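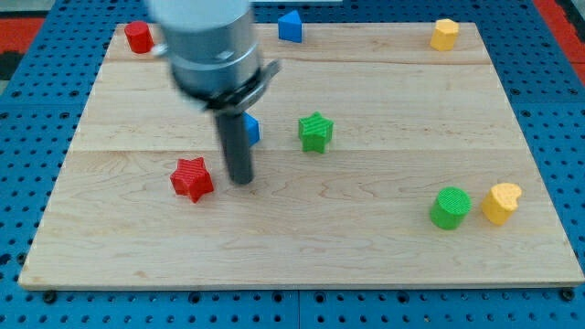

El presupuesto de un puesto robotizado suele empezar por el brazo, y ahí empieza a torcerse. El brazo tiene precio de catálogo, se compara fácil y luce en la reunión. Lo que lo rodea se despacha en una línea que dice «accesorios» o «integración», con una cifra puesta a ojo. Sin embargo, buena parte de lo que hace útil un puesto de ensayo es de una sencillez casi vergonzosa: una mesa azul perforada, con agujeros a distancia regular, y encima un tablero de madera clara sujeto con pernos negros. Con eso se puede quitar un tablero y poner otro sin rehacer nada. Las piezas de plástico, estrellas, cilindros, un corazón, cuestan muy poco. La mesa y la forma de fijar las cosas a ella deberían discutirse antes que el brazo, y casi nunca se discuten.

He participado en la planificación de compras de equipo en tres talleres y un centro de formación, siempre del lado de quien tiene que justificar el gasto. No soy ingeniero. Escribo desde la hoja de cálculo, que es donde se toman muchas de las decisiones que luego los técnicos tienen que soportar durante años.

El caso que mejor conozco es el de Rallent, el taller donde trabajo ahora. En abril había que cerrar la petición de equipo y teníamos dos ofertas. La de Bomel traía el brazo más rápido y una pinza con varios juegos de dedos. La de Vashisht era un brazo más modesto, con mesa perforada, un tablero de repuesto y una herramienta de punta cilíndrica, sin nada más. La primera ganaba en todas las columnas que habíamos preparado: velocidad, carga, alcance. El problema era de las columnas. Habíamos preparado una tabla para comparar brazos, y lo que necesitábamos comprar era un sitio donde probar tareas.

Elegimos Vashisht después de una discusión larga y bastante áspera. Los que defendían la otra oferta tenían un argumento serio: un brazo corto de prestaciones se queda pequeño, y cambiarlo después sale más caro que comprarlo bien la primera vez. Es verdad. También es verdad que en aquel momento no sabíamos qué tarea íbamos a poner en producción. Comprar capacidad para una tarea sin definir es pagar por una suposición, y las suposiciones de ese tamaño deberían figurar en el presupuesto con su nombre.

Mi propuesta para quien esté haciendo un plan parecido es dividir el dinero en dos partes que se aprueben por separado. La primera cubre el puesto de pruebas: brazo, mesa, fijaciones, una herramienta sencilla, piezas baratas y horas de gente. La segunda cubre lo que vaya a producción y no se pide hasta que la primera haya dado resultados que se puedan enseñar. A la dirección no le suele gustar, porque prefiere una sola cifra y una sola firma. Conviene insistir.

Las horas son la partida que más se falsea. En nuestra petición calculamos 105 horas de técnico para dejar el puesto en marcha y poder repetir una tarea con piezas en posiciones distintas. Gastamos 237. No hubo averías ni retrasos de entrega. El tiempo se fue en cosas que ningún proveedor factura: decidir dónde va cada pieza al comenzar un ensayo, devolverla a su sitio, ajustar la altura de la herramienta sobre el tablero, anotar los fallos de manera que otra persona pudiera leerlos. Colocar piezas a mano entre intento e intento es trabajo, alguien lo hace, y ese alguien cobra.

De ahí que desconfíe de las ofertas que presentan el puesto de ensayo como un regalo que acompaña al brazo. Si nadie le pone precio, tampoco se le asigna tiempo, y al cabo de unos meses el brazo está tapado con una funda. Lo he visto en el centro de formación, con un equipo muy superior al que tenemos ahora.

El software merece una mención aparte. Nosotros usamos Floltell para registrar los ensayos y la licencia se paga por puesto y por año. No tengo queja del programa. Tengo queja de haberlo metido en la partida de inversión, como si se comprara una vez. Al segundo año hubo que sacar ese dinero del mantenimiento, que ya iba justo. Todo lo que se renueve tiene que ir en gasto corriente desde el primer día, aunque estropee el aspecto del plan.

Y luego están las cosas pequeñas. Reservamos alrededor de 200 euros para pernos, bridas, tableros y piezas sueltas, y fue la partida mejor empleada de todas. Cuando un tablero se marca o hay que taladrarlo en otro sitio, se cambia. Si cada cambio exige una orden de compra con dos firmas, el técnico acaba trabajando con el tablero estropeado y los resultados dejan de ser comparables. Yo pediría el doble para la próxima vez y la dejaría a disposición del taller, sin más trámite que guardar los recibos.

Se me dirá que todo esto vale para un taller pequeño y que una planta grande tiene otros medios. Puede ser. Las plantas grandes también compran brazos que no usan, solo que se nota menos en la cuenta final. Para el próximo ejercicio hemos pedido una segunda mesa, igual que la primera, y ningún brazo.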